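Moving a desk chair, again

08/01/2022

We gave up the big room at the end of the month, so I spent most of Saturday getting the small office ready. It has a wood floor and one frosted glass door, and it gets stuffy by noon if the door stays shut.

The chair was the main question. I've had the mesh one for 10 years and it has been through two sets of casters. I looked at a Lornine and a Saxena in the store and sat in each for maybe five minutes. Both were fine. Neither was worth the money to me, so the old one stays. The armrests are still good, and mesh is better than foam in August.

Casters on wood are a different matter. The last room had carpet and I never thought about it. Shanti Rana told me to get soft rubber ones and skip the plastic mat, which slides and collects grit underneath. I ordered a set of five and they should be in by the end of the week. Until then I lift the chair when I move it any distance.

Still to do: find a spot for the bottles on the shelf by the door, break down the cardboard box, and decide which wall the desk goes on. I'm leaning toward the one with the outlet.

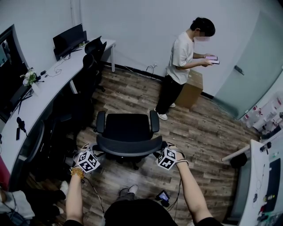
The old mesh chair in the new room, no desk picked out for it yet.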